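Search this forum Advanced search Go

Wooden cubes: what size, what finish, and how to ship them

garnetlane
I've been making plain wooden cubes for a few months and want to start mailing small sets to people. Counting cubes for little kids, stacking, that kind of thing. My first real order is 274 cubes for a preschool and I would like to get it right. Three questions. Do you sand the edges round or leave them crisp? Do you put any finish on? And what box do you use? I've been reusing small cardboard boxes and going over them with a lot of tape.

I've been sorting and stacking on a marble-pattern top, so the cubes slide around more than they would on bare wood. They still stack fine.
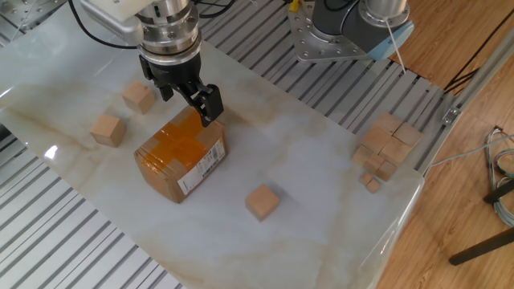

On the edges, I take them down a little with 400 grit and stop there. My sister thinks they should be rounder for small hands. I think a cube with round edges is harder to build with, and the towers come down sooner. I'd like to hear from people who have watched kids use them.

12 replies – 3 shares

Toncombe_Tim
Leave them fairly crisp. Break the edge so it doesn't feel sharp and quit. I made a set for my nephew with a big roundover and he couldn't get past four high without help. The second set had just a light sanding and he used that one until he was eight.

No finish on mine. Bare maple, wiped with a damp cloth when they get sticky.

pelhamroad
I disagree about no finish. Bare wood picks up every bit of grime in a classroom, and a preschool is going to want to wipe them down all the time. Wiping raises the grain on bare wood and then they feel fuzzy. I use two thin coats of shellac and let them sit for a week. They're a bit more slippery, yes, but kids manage.

Toncombe_Tim
Shellac doesn't like a lot of wet wiping either. And 274 cubes times six faces times two coats is a long week.

pelhamroad
I dip them in a mesh basket. It takes an evening.

garnetlane
Dipping hadn't occurred to me. Do you get drips on the bottom corners?

pelhamroad
Some. Shake the basket hard and turn them once while they're tacky. You'll still end up sanding a few.

K. Kamata
I taught kindergarten for a long time and bought a lot of blocks. What I cared about, in order, was that they were all the same size, that they didn't splinter, and that there were enough of them. I never once thought about the finish. Please check the sizes. One cube that is a hair bigger than the rest will be in the middle of every tower and the children will blame each other.
– Katsuhiko Kamata

garnetlane
Thank you, that's useful. I use a stop block on the saw, but I've been checking by eye after that. What I do now is set one cube on another and feel for a lip with my fingernail. It catches most of them. I don't trust it for a whole order, though, because two cubes can be off by the same amount. 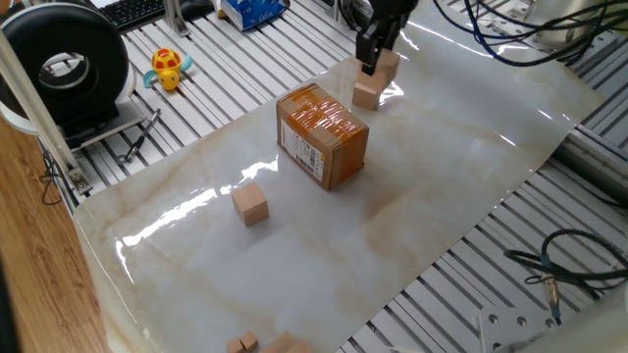 I think I'll make a simple gauge this week. Two strips screwed to a board, with the gap set to the right size. If a cube drops through with no wiggle, it's good. Anything too fat gets sanded and anything too thin goes in my own kids' pile. I'll run all three directions on each cube.

milleyshop
Do the gauge. I have one for pegs and it paid for itself the first day. Make it out of something that won't move with the weather. Mine was pine and by April it was lying to me.

On the box question, don't reuse boxes for a paid order. An old box has soft corners and piling tape on top doesn't bring them back. Wood is heavy for its size. I had a reused one split along the bottom seam and the customer got half a bag of pegs and a torn flap.

Toncombe_Tim
I reuse boxes all the time and have never lost one. The trick is a cloth or heavy plastic bag inside so that nothing can rattle loose even if the seam goes. And tape the bottom seam in an H. Most people put three strips across the top and one down the bottom – that's the wrong way around.

milleyshop
Fine for a friend. For a school I'd spend the money on a new box. Also cover the old label completely if you do reuse, or it will go on a tour of the country.

sarpong_woodcraft
Weigh it before you pick a box. I'd split that order into two packages. Up to 452 cubes will fit in one of my bigger cartons if they're stacked in rows, but I can't lift it nicely and neither can the carrier. Stack them in layers with a sheet of cardboard between. Dumped in loose, they take up a lot more room and dent each other's corners.

garnetlane
Two boxes it is, then, and new ones. Is plain brown tape all right, or should I get the kind with threads in it?

sarpong_woodcraft
Plain is fine if it's decent tape. I get mine from Sukora by the case. Cheap tape lifts in the cold.

pelhamroad
Let us know what you decide about finish. I still say shellac.

garnetlane
I'm going to do a test batch, half dipped and half bare, and hand both to my sister's kids for a couple of weeks. The preschool said they aren't in a hurry. Will report back once I've cut the gauge strips and run the first batch through.

Back to top
Contact us – Terms of use – Copyright the forum owners and individual posters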